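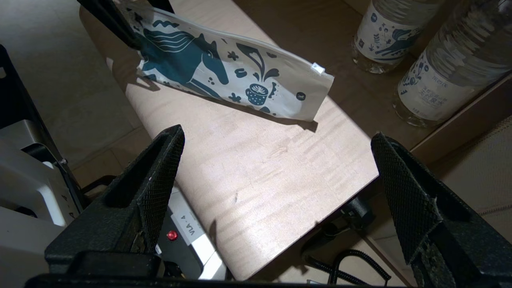 I have been keeping paper bags for longer than I'd like to admit, and this winter I finally cleared a space and got them all out to sort. It started with bakery bags, then coffee bags, then anything with a decent print on it, and now there are two drawers I can't shut. My favorites are the ones where somebody clearly had fun with the drawing – a cream one with a dark teal horse, for instance, mane flying, and a coffee cup with a leaf pattern in the latte, with splashes and leaves all around. A horse and a latte! I would have bought almost anything that came in that.

The rest of this page is notes to go with the collection, mostly so I remember where things came from.

The horse bag
One color of ink on cream paper and it still looks rich. I've left the small white tag on near the corner, because I always regret peeling those off (the paper comes with them). It goes in the coffee drawer, although Kirsty Ruawai says it belongs with the animals. We've had this argument before.

The Matoušek bags
I have 4 of these from a bakery I used to walk past on my way to work. Plain brown, red lettering, nothing fancy. One has a butter stain shaped a bit like a boot and I'm keeping it anyway.

Tinent, large and small
The large one came with a pair of shoes and the small one with the laces I went back for. Same stripes on both, but the green is much yellower on the small one. Different printer, maybe?

Ostard
Kirsty's find, traded for two of my doubles. Very stiff paper, twisted handles, and a fold down the middle that I've had under a dictionary since January. It's getting flatter – slowly.

Pliva Street market
A thin little bag that once held cherries. I wish I had more like it, but they tear if you look at them wrong.

How I store them
Flat, with a sheet of plain tissue between the printed sides, and roughly 40 to a box. Handles get folded down, never cut. I pencil the place on the bottom flap.

If you have spares with birds or fish on them, I'd love to swap. I've got plenty of doubles in the bakery drawer, and I'm happy to mail them in a flat envelope.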